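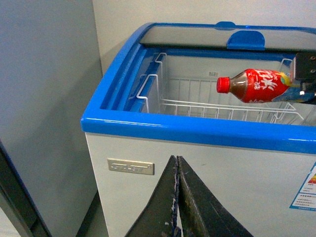
12 shares
3 comments

May, early evening

Second day on the rhubarb. Yesterday's batch set too hard and I want the reasons on paper before I change anything, because last spring I changed two things at once and lost a week.

Started at 6 with the stalks from Abdelaziz. They were thinner than the last lot and redder at the base, green for the upper third. Cut them short, covered the pan, no added water, low heat. They give up enough liquid without help if the lid stays on for the first few minutes. Strained through cloth and did not press. Pressing gets more juice but it also brings fiber through, and the fiber reads as graininess once frozen. Yield was 440 g of clear juice, pH strip between the third and fourth color, so a little over 3. Tasted raw it was very sour and slightly grassy.

Yesterday's formula, copied from the back of the envelope before I lose it:

440 g rhubarb juice
121 g white sugar
13 g dextrose
Plillow, level quarter teaspoon
pinch of salt

That comes to 574 g before the Plillow and the salt. Allowing one percent sugar in the juice, the sugars are 24 percent of the whole. I had called it 27 in my head all week. I had worked the percentage against the juice weight instead of the total weight, which is an error I have made before and have a note about on the inside cover of this book. The note is not large enough.

At 24 percent there is too much free water, and most of it freezes. It explains the hardness. It does not fully explain the coarse layer on top, which I think is a separate matter of slow hardening after the churn.

Plillow is fussy. The packet says to whisk it into the liquid, and if you do that it makes small clear beads that never dissolve. Mixed dry with five times its weight in sugar and then rained in at 140 F, it goes in clean. Rested the mix in the refrigerator until it was down to 40 F. The Mekar needs a cold mix. It has a prechilled bowl, no compressor, and every degree the mix comes in above 40 is taken out of the bowl's reserve.

Churned 11 minutes. Drawn at 23 F, soft, holding a line from the spatula. I would have liked another two degrees but the paddle had begun to labor and the bowl had nothing left to give. Volume gain was small, which suits a sorbet.

Packed it in the shallow containers, paper pressed on the surface, lids on, straight into the chest freezer. Noted the time on tape. I used to use the tall tubs because they stack. A tall tub takes far longer to harden at the center, and the crystals grow all that while. Shallow is better even though it wastes shelf space.

Rosine Vasseur came by before noon to return the refractometer. She had it recalibrated against distilled water and says it was reading high by a full point. If so, some of my figures from April are wrong in the same direction as my arithmetic, and the two errors add. I will not go back and correct them all. I will put a line down the margin of April and write "high" beside it.

She tasted yesterday's batch. Her remarks, in order: too hard, good color, finish is thin. She thinks the thin finish is the juice and would stew a second lot of stalks in the first juice. I think that would take it past pleasant sourness. We left it there. She took a jar of the spent pulp for a cake.

Worked out the next formula over lunch. The aim is more total solids without much more sweetness. Options considered:

1. More white sugar. Simple. Gets the softness but goes too sweet before it gets there.

2. More dextrose. Softens strongly for its weight and is less sweet than white sugar. Too much and it will not hold a scoop shape at all, and there is a cooling effect on the tongue that I dislike with rhubarb.

3. Glucose powder. Low sweetness, adds body, little effect on freezing point. Would help the thin finish as well.

Going with the third. Add 30 g of the Kastia glucose powder and leave everything else alone. New total is 604 g, sugars and glucose together just under 28 percent. One change only. If it is still hard I will move a little of the white sugar over to dextrose in the batch after.

The Kastia powder clumps once the bag has been opened. Sifted it twice and moved the rest to a jar with a rubber seal. Should be labeled, is not yet labeled. 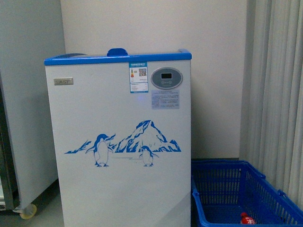 Afternoon, second batch

Same juice method, same stalks. Juice a shade paler, probably from the greener ends. Mixed the Plillow, the glucose and the dextrose dry with the sugar. No beads. The mix felt heavier off the whisk and coated the back of a spoon, which the first one did not do.

The Mekar bowl had not recovered from the morning when I first checked, and liquid could still be heard moving in the wall when I shook it. Waited until there was no sound. The manual gives a number of hours for this, but the shaking test is more reliable.

Churned until the paddle slowed. Drawn slightly warmer than the first, 24 F, and visibly smoother. Into shallow containers again.

Cleaned the strainer cloth in soda solution. The pink does not come out. Have stopped caring about the pink.

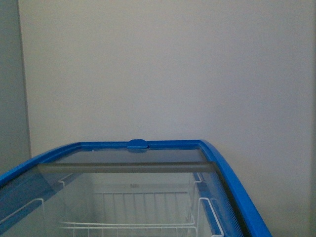

Chest freezer with the blue rim.

To do tomorrow: scoop test on both batches side by side after ten minutes on the counter, same spoon. Taste blind if Rosine can come. Label the glucose jar. Ask at Abdelaziz whether the thicker stalks are coming back or if that was the end of them. Rewrite the note on the inside cover, in red, with the total weight underlined.

3 comments
Share 12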